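Vostow Hutch Desk in White: Review After Eight Months

Posted 24 May 2025

I bought the Vostow desk with the tall hutch last September to replace a folding table and two bookcases. I paid 349 for it on sale, delivery included. It is the only large piece in a small study, so I wanted storage that went up the wall and didn't take more floor.

Delivery and assembly

It came in three cartons. The heaviest holds the desktop and takes two people on stairs. All the panels were there and only one had damage, a chipped corner on a back panel that now faces the wall. I reported it anyway and Vostow sent a touch-up pen.

The instructions are drawings with very few words. Steps 1 through 14 cover the desk and are fine. The hutch section is worse. The drawings don't make it clear which face of the side panels goes inward, and I had to take one off and turn it around. Look at the pre-drilled holes for the shelf pins before you put in any screws. It took me most of a day working alone, plus help for the last part, when the hutch has to be lifted onto the desktop.

The wall strap is in the bag with the cam locks. Use it. The hutch is tall and will tip forward if it isn't fixed.

The desktop

This is the best part of the desk. There is room for a laptop, a lamp and a full-size notebook with space left over, and I can push everything to the back and wrap a parcel on it. The white finish wipes clean with a damp cloth. Ballpoint comes off if you get to it the same day. I left a line of blue ink for a weekend and there is still a faint mark.

It shows dust and pencil crumbs more than a wood finish would. There is no cable hole, so I run the lamp cord over the side.

The hutch

The cubbies run up the right side in a single column. The lower ones are the useful ones. I can't reach the top one from the chair, so it has printer paper and old tax folders in it. The shelves haven't bowed under paperbacks. I haven't tried them with anything heavier.

The cabinet door has a scalloped frame with a ribbed, frosted glass insert. I wasn't sure about it from the listing, but it hides a mess well and it looks better than a plain door. The hinge needed adjusting twice in the first month. It has stayed put after that. The open shelf next to it is a good height for flowers or a clock.

There are no drawers at all. I got around that with a small brown wooden box organizer from Bolenano, which sits at the back of the desk against the shelving and takes stamps, clips and chargers. If you need real drawers, the Gál writing desk has two, but it costs more and the hutch is sold separately.

Size

Measure your ceiling. The listing gives the height in one place only, under the last photo, and it is easy to miss. You also need clearance to stand the hutch up. We had very little to spare.

Good points
Large, easy to clean work surface
Plenty of storage for the floor space
Glass door feels solid
Fair price on sale

Bad points
Poor drawings for the hutch
No drawers and no cable hole
Top cubby is out of reach when seated
White finish can stain if ink is left on it

I would buy it again at the sale price. At full price I would look at the Pullomham desk first, which is narrower but comes with a drawer unit. Four stars out of five.
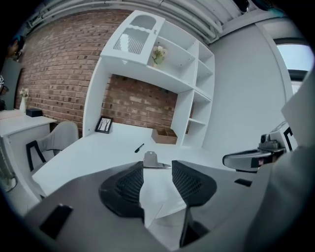

The desktop and hutch, with the box organizer at the back.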